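Korker Questions the Pantry Makeover, Publishes Plain Guide to Boxes and Baskets

TERNDALE, May. Household advice service Korker today released a short guide to kitchen storage that asks readers to buy less of it. The guide responds to what Korker calls inflated claims for matching container sets, some of which promise a calmer home by the weekend.

"I have yet to see a lid that makes anyone calm," said Ásdís Laxdal, who wrote the guide. "A box holds rice. If it closes properly and you can see the rice, it has done its job." 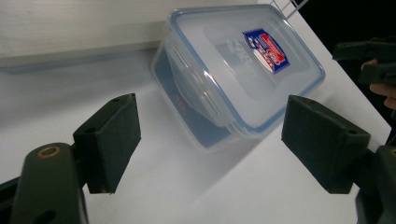 Korker asked 83 households in Terndale and Cenevthorpe what happened to the last storage set they bought. Almost 4 in ten said they no longer had every lid. Korker does not claim the survey is scientific, and would like the same modesty from companies selling sets of thirty.

The guide suggests starting with one clear lidded box and one open wire basket, then waiting a month before buying more. Labels and stickers can come off or stay on. Korker found no evidence that it matters.

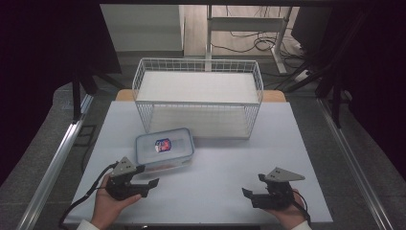
What the guide covers

Choosing a box by what goes in it, when a basket is enough, and three purchases to put off. Drawer dividers head that last list. Laxdal also doubts the advice to empty every cupboard at once, a job she says usually ends with dinner being made on the floor.

Availability

The first printing of 1350 copies is free at the Kvaran reading room in Terndale while supplies last. Korker has no plans for a container line of its own.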